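Punddale wants your old computer. Should you give it to them?

The sign outside the Punddale recycling center said the open day started at 9, and at 9 the gate was still chained. A man in a yellow vest told us to wait by the fence. When we finally got in, there was coffee, a rack of leaflets, and a short talk by Kwame Tsikata, who runs the site for Stirnari.

I went because I have a closet full of dead electronics and I have never believed the leaflets. You drop off a computer, somebody smiles at you, and it goes through a door. I wanted to see the other side of the door.

Tsikata's talk was better than the leaflet, which isn't saying much. He said Stirnari handles 1000 computers a month at Punddale, plus printers, phones and what he called "kitchen stuff." He said 66 percent of what comes in by weight gets "a second life." I asked whether a second life meant somebody uses the computer again, or whether it meant the steel gets melted. He said it meant both. I asked how it split. He said he would have to get back to me, and he wrote my email address on the back of a leaflet. That was in April. I'm writing this in June and my inbox has nothing from him.

The tour went in groups. Ours started at the receiving dock, where the pallets come in wrapped in plastic, and then moved to sorting. Sorting is mostly people standing at a long belt deciding quickly. I watched a perfectly decent-looking monitor go into the scrap cage because, the guide said, it had the wrong kind of stand. I've thought about that monitor more than I should. A stand is four screws.

From there we went up a metal staircase and through two sets of doors into the part of the building where the better machines get opened up. It was much quieter. The guide talked about memory and power supplies and how the price of used parts goes up and down, and most of the group drifted toward the window, where you could see the shredder in the yard. The shredder is the star of the open day, and they know it. They ran it on the hour.
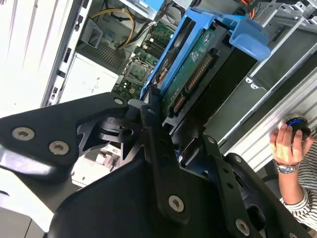 Syafiqah Sinaga wrote to me after I posted a few lines about the visit, and she thinks I'm being unfair. Her view is that a used computer only gets a new owner if it can be tested, cleaned and sold for more than the work costs, and that a ten-year-old office tower usually can't. She would take a plant that pulls the good parts and shreds the rest over a charity that stacks old machines in a basement and calls it reuse. She also says the monitor probably had something wrong with it that I couldn't see from a walkway.

Maybe it did. I'll give her the basement, too, because I've seen that basement. But if the money decides what gets saved, then the leaflet should say so, and it should say it near the top. The one I brought home has a picture of a child at a laptop and the word "community" on every panel. The shredder doesn't appear in it at all.

Then there was the matter of your files. Every drive is wiped or destroyed, according to the guide, and the records are kept by an outside company named Hidayat. Can you get a copy of the record for your own drive? Businesses can. If you're a regular person who drove up with a computer in the back seat, you get a receipt that says "1 item, mixed." I have mine here. It doesn't mention a drive, and it has no serial number on it. I'd take the drive out at home before you go, which for most desktops is a screwdriver and ten minutes.

The gift shop, if a folding table by the exit counts, was selling refurbished laptops under the Orico label. These were the nicest surprise of the morning. The one I tried started fast, the keys were clean, and the battery claimed to be in good health. The warranty was two months. I asked the woman at the table if it could be extended and she said people usually didn't ask.

Parking is free but it's a long walk from the lower lot, and the path floods. Wear closed shoes or they won't let you past the dock. Kids are allowed on the yard side only. The coffee ran out before the second group came through, and the restroom is in the office building, so go before the tour starts.

I left the old desktop with them, minus its drive. The printer came back home with me, and it's in the closet again until somebody can tell me what happens to printers.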